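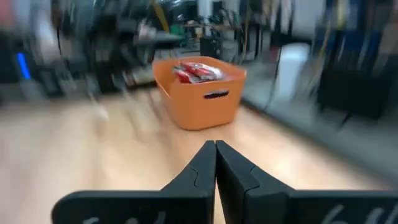
How to Set Up Date Rotation for Packaged Snacks in a Shared Pantry

By Celeste Iturra
Last updated Feb 4, 2023

Date rotation means the package that expires first is the package that gets taken first. Warehouses call it FEFO (first expired, first out). It differs from FIFO, which goes by arrival date. For a shared pantry FEFO is the better rule, as suppliers often ship a later case with an earlier date on it.

The procedure below was written for the pantry at the Negash building, which carries 141 items across four shelves. It works the same way for a single cabinet.

What you need

A marker that writes on plastic film
Removable labels, any color
A stock sheet, on paper or in a spreadsheet
One open-front bin per product
A separate bin for short-dated stock

Step 1. Empty the shelves and check every date

Take everything out, including the items at the back. Look for the date on the flat seam or the back panel of each package. Small bags inside a multipack may have no date at all. In that case copy the date from the outer carton onto each bag before you throw the carton away.

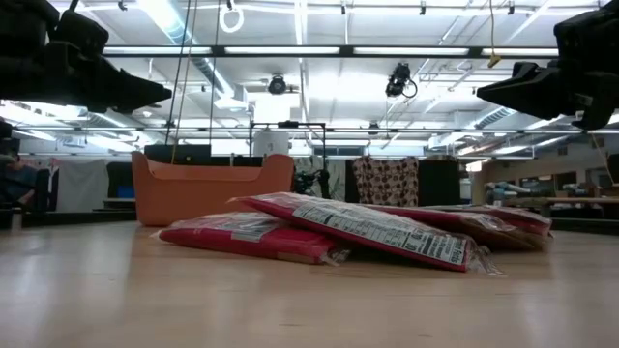
Sort by product first, then by date within each product. Sorting by date first takes longer, as you end up handling every package twice. Set aside anything with a torn seam, a puffed wrapper, or a date you can't read. These go in the trash and are recorded as loss.

Read the wording next to the date before you decide what to pull. "Best by" refers to quality. "Use by" should be treated as a hard limit. If a product shows only a string of letters and digits, it is a production code. Ask the supplier how to read it and write the answer on the stock sheet.

Step 2. Fill in the stock sheet

Use one row per product and date. If the same cracker has two dates, it gets two rows. The columns are:

Product
Date on package
Quantity
Shelf
Received by
Notes

Nicanor Orellana keeps our sheet in Patusent, which sorts by date and turns a row yellow when it enters the short-dated window. A plain spreadsheet with conditional formatting does the same job.

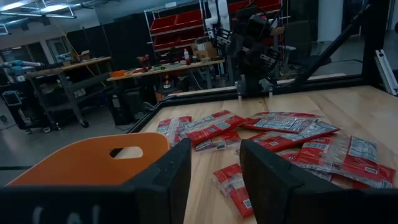 Red snack packets in clear wrappers on the sorting table.

Step 3. Set the short-dated window

The window is the period before the date when stock leaves the shelf and goes to the short-dated bin. Pick one that matches how fast the product moves. Chips and crackers in our pantry use four weeks. Bars with nuts use longer, as the oils go stale before the printed date if the room is warm.

Do not set a different window for every product. Two windows are enough, and more will not be followed.

Step 4. Load the shelves

Place the earliest date at the front and the latest at the back. Packages that stand upright should face forward with the date visible. Flat bags go in bins, filed on edge like index cards. A bin that is stacked flat gets taken from the top, and the bottom layer will expire.

Fill each bin from the back. With gravity-feed racks, such as the Gulard wire type, load from the upper rear opening only. Refilling from the front reverses the order of the whole lane.
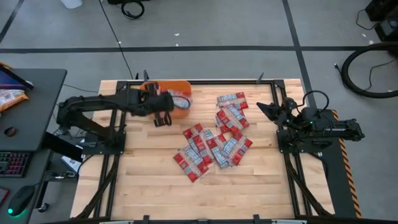

Orange bin near the top edge of the tabletop.

Step 5. Receive new stock

Hold deliveries for up to 48 hours before shelving so that they can be entered on the sheet. Compare the new date with the latest date already on the shelf. If the new one is earlier, it goes in front of the existing stock, even though it arrived later. Write the date on the shelf side of each carton in large figures.

Step 6. Check on a schedule

Filter the sheet for anything inside the window, pull those items, and correct the quantities. A full count is needed twice a year. Ours are in March and September.

Common problems

Quantities on the sheet drift. Count only the rows that will enter the window next, and leave the rest for the full count.

Labels fall off. Film must be dry and free of dust. For waxy wrappers, label the bin instead.

The short-dated bin is ignored. Move it to eye level, next to the cups.

Corrections to the sheet template go to Zinash Nigatu.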